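Smaller plates, does it do anything for portion creep?
Kitchen Table Talk > Everyday Cooking

brackenmoss
Okay, so my husband and I have been cooking at home a lot more since February and I've noticed we make way too much food, and then we eat way too much food. My sister swears the fix is smaller plates. She got rid of all her big dinner plates and says she hasn't missed them once. I'm tempted, but I also like my big plates and I don't want to spend money on a trick that wears off in a week. Has anybody here done it for longer than a month or two?

tollgate_ray
Did it for one winter. I just went back for seconds. Same amount of food, more walking.

PurlAndPepper
Ha, Ray, that was my husband exactly. For me it did work, but only after I changed where the food sits. We used to put the pot right in the middle of the table and everybody would pick at it until it was gone (me worst of all). Now I dish up at the stove, put the lid on, and carry the plates over. If you want seconds you have to get up and mean it.

My everyday ones are from the Imai line that the Clevach outlet used to carry, and I like that they have a bit of a rim so a saucy dinner doesn't end up on the placemat.
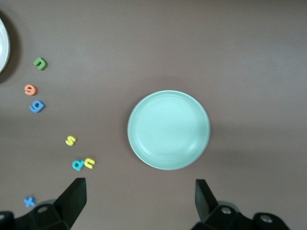 The other thing I'd say is don't go too small. I tried serving pasta on salad plates and it was just annoying, there was no room to twirl a fork and I had sauce on my sleeve by the second bite. Go down one size and stop there!

brackenmoss
Ooh, dishing up at the stove is a good idea. We are definitely pot-on-the-table people. What do you do when you have company though? It feels a little stingy to plate for guests.

PurlAndPepper
With company I put everything on the table and let people go nuts. It's a dinner party, who cares.

Luzius Plattner
I'm going to disagree with the whole idea a little. I cooked in a staff cafeteria for 19 years and the size of the plate made much less difference than the size of the spoon. We switched serving spoons one Wednesday (the old ones had gone missing, long story involving a church picnic) and the new ones were smaller, and the pans of potatoes lasted noticeably longer. Same plates the whole time. I do it at home now with rice and mashed potatoes. I got a cheap Umex ladle for soup too.

tollgate_ray
So I should buy spoons. This thread is getting cheaper, I like it.

nineacre
Can I be the grouch? If you're making too much food, make less food. I cook for five and I weigh the dry pasta and the rice. Once you know what your family eats, there's nothing left in the pot to argue with. No new plates, no new spoons.

brackenmoss
nineacre, you're right and I hate it. I do eyeball the pasta. I come from a long line of pasta eyeballers.

nineacre
Get a scale. Mine's a Clerkuron, cost me 13 bucks on clearance and it's been dropped more times than I want to admit. The button sticks but it weighs fine.

PurlAndPepper
I don't agree that it's that simple, though. I LIKE having extra for lunches. If I only cook what we eat, then I'm making sandwiches at six in the morning, no thank you. What helps me is packing the lunch containers first, before anyone sits down. Whatever's left is dinner.

Luzius Plattner
Packing lunch first is smart. I'll steal that one. Leave the lids off until it cools down some and then get it in the fridge, don't let it sit out all evening.

mrs_odell
Another vote for smaller plates here, been using them since the kids moved out. They also fit in my dishwasher without blocking the spray arm, and that alone was worth it. Check your local thrift store before you buy new. I paid 37 dollars for a set at a department store and then saw nearly the same ones secondhand the next weekend. Still mad.

brackenmoss
Update: dug through the back of the cabinet and found a stack of lunch plates from our wedding that we never use, so I'm starting with those and dishing up at the stove. Lunches get packed first. Husband has been informed. He asked if he's allowed to have bread on a separate plate and I said I'd have to get back to him.

tollgate_ray
Bread plate is a loophole. Tell him I said good work.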